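Hi So-ying,

Quick catch-up on the tall persons' health project before you head into your meetings. I promised you something by Thursday, July 26, 2018, so here goes!

We've now signed up 151 people with growth disorders across the Brirkura district, and I'm really happy with that (my own bet at the start of the year was a lot lower, as Berwyn keeps reminding me). Most of them came to us through relatives, usually a sister or a cousin who'd heard about the monthly support payment. The payment part is going fine. Five families are still waiting on paperwork from the district office, and I'm calling over there every few days.

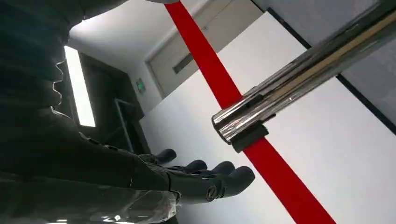

Bone and joint checks are the slow part of the year so far. The clinic in Lau can only see our people one morning a week, and the bus ride from the far villages is rough on anybody with bad knees. Hands have been on my mind a lot too. Four fingers reaching out, like the black ones on that robotic hand, look like such a simple thing, but stiff fingers are what our members bring up first when we ask what keeps them from working. So I'd love to add a grip test to the visits, if you're okay with it.

Money: we've spent less on travel than planned and more on shoes (custom sizes, you would not believe the quotes). I'd like to move 500 dollars from one line to the other. Berwyn has the receipts and can send them over whenever you want them.

Next up is the home visit round in October. I still need a second driver for that, so if you know anyone, send them my way!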